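Home > Parcel handling > Bag cells > Drolletti bag feed cell

Drolletti bag feed cell
Set-up, weekly care, small repairs
Supplied and serviced by Stirnaner

In stock: cups, filters, belt cleats, read window glass
Out of stock: long wrist hose (back end of September was the promise, still waiting)
Page updated 8th October

What it is
One arm, one vacuum head, a short infeed belt and a fixed reader under glass. Picks mailer bags off the belt, turns the label to the reader, drops each bag to the lane the code asks for. Does soft bags. Will do small cartons if you swap the head. Not both in one run, please don't try.

What you get
Arm and controller on one plinth
Vacuum head, fitted, plus a spare set of cups
Infeed belt with side rails
Reader, light bar, glass
Guard panels and the gate with its switch
Hose kit, cable kit, bag of clips (keep the clips)

What you don't get
Compressor. Handhelds. A bench. You want all three within a few steps of the gate.

Before you power it up
Floor level first. Shim the plinth, don't shim the belt. Belt gets set to the plinth afterwards and if you do it the other way round you will be doing it again next week. Torque the floor bolts to 80 Nm, go round them again after the first shift.
Air in at the back, filter bowl hanging straight down. Blow the line through before you connect it. Swarf in the valve block is the commonest call we get in the first month and it's a pig to clear.
Side rails: 50 mm wider than your widest bag. Tighter than that and the crinkled ends catch. Black bags with taped or folded ends are the worst for it.

Labels, and teaching the reader
Do this by hand first. Pull bags from the day's own work, lay them label up on the bench and go through them with the handheld. You are looking for which barcode your system really wants. A lot of courier labels carry one short code at the top and a bigger one lower down, and the cell will happily read either if you let it. Write down which, then set that zone in the reader menu and mask the other.
Hold the bag flat when you scan. Glossy plastic throws the light back and so does a label with a crease across the bars. If the handheld is slow on a label the fixed reader will be slower.

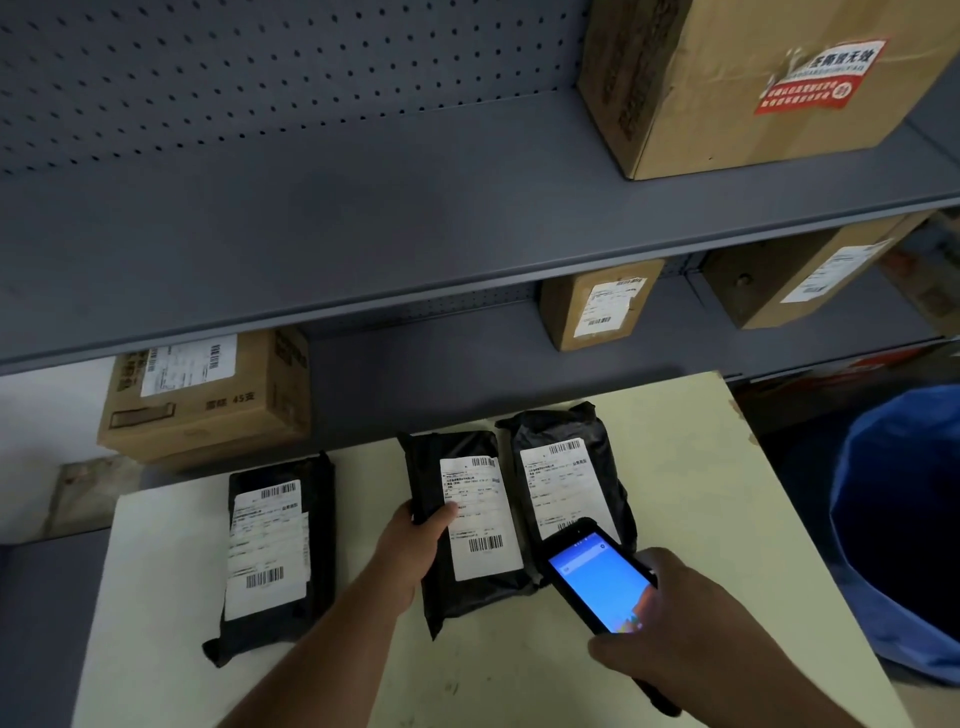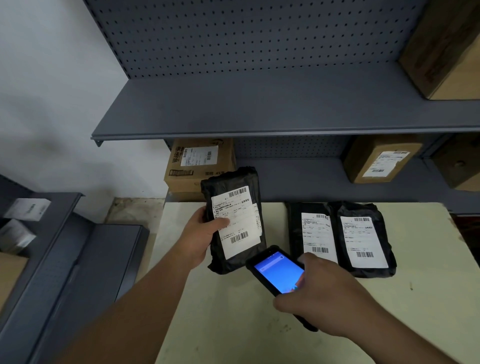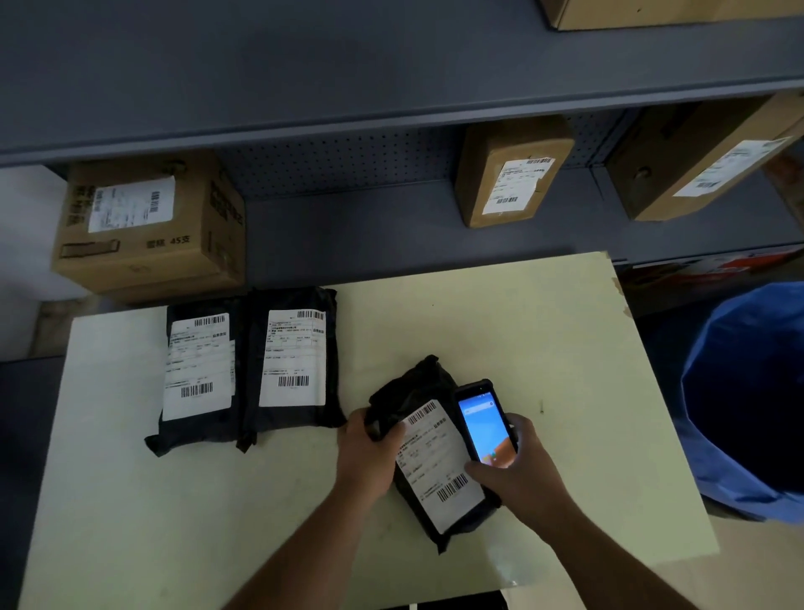 Scanning black mailers by hand, white labels up.

Miyuki Wada
Field service lead, bag cells, Stirnaner

Things to check while you're at the bench: does the label wrap over a fold, is it stuck near the bottom of the bag or half way up, is the bag stiff enough to lift by one face. Put the awkward ones to one side and keep them. They are your test set, use the same ones every time you change a setting or you won't know what changed.

Reader set-up
Menu > Zones > Draw. Drag the box over the code you want. Leave a good margin, bags never land square.
Menu > Light. Start at 17 for black gloss bags. Go down if you see a white bar across the preview, up if the preview is murky. White or grey bags want a different value, save it as a seperate recipe.
Menu > Retry. Leave at 2. Higher looks clever but the arm stands there waving the bag about and the belt backs up behind it.
Save. Then save again to the stick. The controller keeps the last recipe only if it was shut down properly, and on a busy site it won't be.

Running it in
Test set through first, belt at half speed. Watch the drop, not the pick. Bags that swing on the way over usually mean a cup is lifting at one side. Then full speed. Then mix in ordinary work.
No-reads go to the reject lane. Clear that with the handheld at the bench, same as you did at set-up. Rescan, look at the label, and if it's creased smooth it down and send it round again. If the handheld can't get it either it needs a new label. Don't keep feeding it back in.

Daily
Wipe the reader glass. Dry cloth, no spray.
Feel round every cup for nicks.
Drain the filter bowl.
Open the gate, check the arm stops. Shut it, check the arm doesn't move till you press reset.

Weekly
Cups off, wash in warm water, dry, back on. Black plastic leaves a film and you lose grip before you see it.
Belt tracking. Should run central with nothing on it.
Hose clips at the wrist. The hose twists as the arm turns and walks out of the last clip.
Tape and label scraps out of the tray under the belt. Lable backing gets wrapped round the tail roller, pull it off by hand with the belt isolated. No knives on the roller.

Small repairs you can do

Cup swap
Isolate air, wait for the gauge to drop, twist and pull. New cup goes on dry. No grease, no soap.

Wrist hose
Isolate air and power. Cut the old one at the clip end, not at the fitting, then ease the stub off the fitting with pliers. New hose should have a lazy loop at the wrist with the arm fully turned. If it goes tight, too short, start again.

Reader glass
Four screws from underneath. Support it, it drops. Clean the light bar while it's out. Redo the zone check with your test set afterwards, the glass never goes back in quite the same place.

Gate switch
Not one for you. Ring us.

Faults we hear about most

Picks two bags at once
Bags overlapping on the belt. Spread them at the infeed, drop the vacuum a notch.

Picks nothing, gauge looks fine
Cup split on the underside. Take it off and flex it, you'll see it then.

Reads fine, wrong lane
Reading the other barcode. Back to zones, check the mask is still on. A recipe reload can drop the mask on older software, fix for that is with Hellström, who write the controller side. Leif Nordin at our end is chasing.

Reject lane fills up after a change of bag
Light setting. Nearly always. Scan a few by hand to rule out the labels, then go to the menu.

Arm stops mid-move, no fault code
Gate. Lean on it and see.

Fits with
Cerneva lane chutes, straight and curved. Bracket set sold separately, ask for the low one if your bench sits under the chute.

Spares and visits
Orders to Gianni Dal Bello on the spares desk. Serial number please, it's on the plinth, arm side, usually behind the air line. Site visits and first-day set-up are booked through Roy Hulme. Have a good pile of real bags ready for him, printed samples are no use.

Downloads
Hose routing sheet
Cup size chart
Recipe backup, step by step
Old manual (belt section still right, ignore the reader pages)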